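Ticket 700: Blocks, sorting bin, wrong contents again
Status: Closed (see last note)
Opened by: Anatole Lecomte, Fluvico parts room
Opened: September 12, 2024
Priority: Low, according to the form. I was not offered "Tiresome."

Problem as reported

The bin list for the main compartment says long blocks, red and green, nothing else. When I came in, it also held a packing slip, a rubber band and a short blue block that belongs in the Plevivar set. The compartment behind it had the instruction leaflet for a coffee machine. We do not have a coffee machine. I have been asking for one since April.

Edis tells me the bin was fine when she left. Lemaire tells me the bin was fine when he left. I accept both statements and am now investigating the bin.

Step 1. Emptied everything onto the bench and went through it against the list. Short blue block returned to Plevivar. Rubber band kept, as it was a good one. Leaflet read with some longing and put in the recycling.

Step 2. Looked for the old label, which is supposed to be on the front. Found the glue. Printed a new label, discovered the printer was set to address labels, and printed a new label 3 more times until the word "blocks" fit on one line.

Step 3. Wiped out the bin. The instructions for the sheet-metal bins say "clean with a damp cloth until marks are removed," which suggests whoever wrote them had a new bin and a free afternoon. I used the damp cloth, then a less damp cloth, then the degreaser from the shelf. I stopped at roughly 90 minutes, lunch included.

Step 4. Put the long blocks back and left them to see if the problem would return.

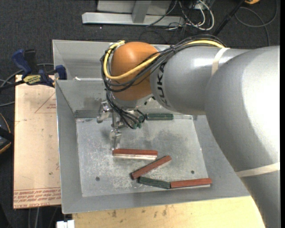

Cleaning is the part I expect to be asked about, so let me get it over with. Lemaire has already been by to ask whether I "got to the bin yet." The floor has scratches and scuffs all over it, and the cloudy dark patches are not something I can talk out of the metal with a cloth. Same goes for the smudged area on the sloping back wall. If anyone wants a shiny floor, they should order a new bin, and then stop dropping things into this one. As for contents, the main compartment has red blocks and green blocks in it, the long kind, as listed. There is a small white scrap by the upright rim in the compartment behind. I am choosing to regard it as a separate matter.

Comment from Edis

Are the blocks supposed to be lying every which way like that? The sheet on the wall shows them in rows.

Reply from Anatole Lecomte

The sheet on the wall is for the storage drawers. Bin contents can lie however they please. I have changed the heading on the sheet to DRAWERS ONLY, in capitals, and underlined it.

Comment from Lemaire

Can we put the short blue one back in? It fits.

Reply from Anatole Lecomte

My lunch would fit too. It goes with Plevivar, second drawer, left side. If that drawer is sticking, lift the handle a little as you pull. If it still sticks, open a ticket, and please don't use the nearest bin as a waiting room.

Resolution

Contents match the list. New label on the front, old glue underneath it. Spare labels are in the envelope taped inside the cupboard door, 2 of them, both slightly crooked. White scrap moved to its own ticket, low priority, assigned to Lemaire.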